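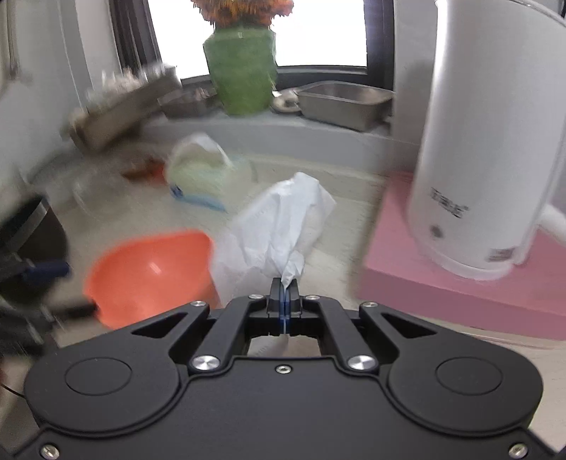
Home > Kitchen > Bread & Baking > Ask the community

Why does my dough stall overnight?

Etelka Szűcs
Okay, bread people, help me out. I've been making the same plain white loaf since March and it was going great, but now when I leave the dough out overnight it barely moves. I use 304 grams of water (my notebook says 304, don't ask me why), 5 grams of salt and a little dry yeast from a jar I keep in the cupboard. Kitchen gets down to about 50 at night. Is it the yeast or the cold??

3 comments · 12 shares

Gion Prantl
Both, maybe, but I'd bet on the cold first. Mine did exactly this all winter! Dough at 50 degrees is pretty much asleep. I put mine in the oven with only the light on and it's puffed up by breakfast. Also, how old is that jar? Mine lives in the freezer now.

sterkholm_baker
its the yeast, throw it out

Pletlow

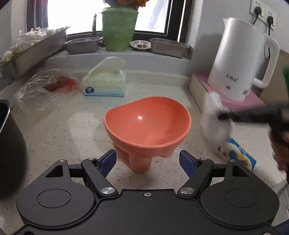 Old yeast is easy to check before you waste any flour. Stir a spoonful into a little warm water with a pinch of sugar and leave it ten minutes, and if there's no foam, get a new jar. You don't need special gear for it, any small bowl will do, even an orange one up on a foot like mine there on the speckled counter. If it foams up fine then Gion is right and you need a warmer spot. I wouldn't add more yeast to make up for a cold kitchen, I tried that once and the loaf tasted like beer.

5 comments · 2 shares

Related
Can I freeze dough after the first rise?
Baking at 200 C: what's that in Fahrenheit?
My crust is too pale
Salt before or after the yeast?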